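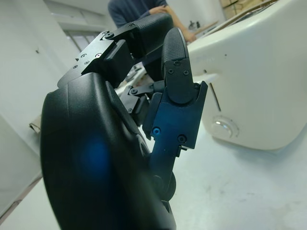 A white toaster with its round knob down by the base.

In Praise of the Two-Slot Toaster
By Marin Yordanov

I have owned fancier machines. There was a Janevski with a glass side, which I loved for a month and then spent two years wiping. There was a Mondar with 2 screens. And I keep coming back to the plain white kind: a lever, a knob, a pair of slots. It does one job and it does it before the coffee is ready!

Start with the bread. Whole-grain is my everyday choice, cut to the thickness of a pencil, and it should be out and waiting before you touch the toaster. I use a shallow plastic tray -- a plate works too, but a rim keeps the slice from sliding off when you're half awake.
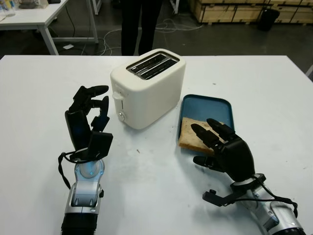 Leave some space on both sides as well. A toaster shoved against the wall is awkward to load, and you want the lever where your hand falls on it without looking. Mine, a Fomodex that cost 75 dollars, stands a good foot from anything else on the counter, and breakfast has been calmer ever since.

Then there's the knob. The numbers mean very little from one model to the next, so spend a loaf learning yours. I like a low setting first, a look, and a second short run (my sister calls this fussing, and she eats the results). Frozen slices get one notch more. Rye gets two, and real butter, and a pinch of salt if it's that sort of morning.

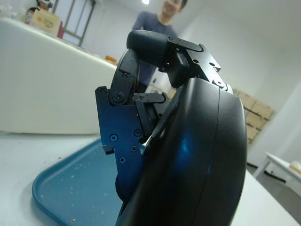

Crumbs, and What to Do With Them

A tray of crumbs is the mark of a good breakfast, but don't let them pile up. Tip the tray over the sink and wipe it with a damp cloth. For the toaster itself, unplug it, let it cool completely, then empty the crumb drawer. A soft dry pastry brush gets the corners -- I keep an old Drutau one in the drawer just for that, and it's lovely.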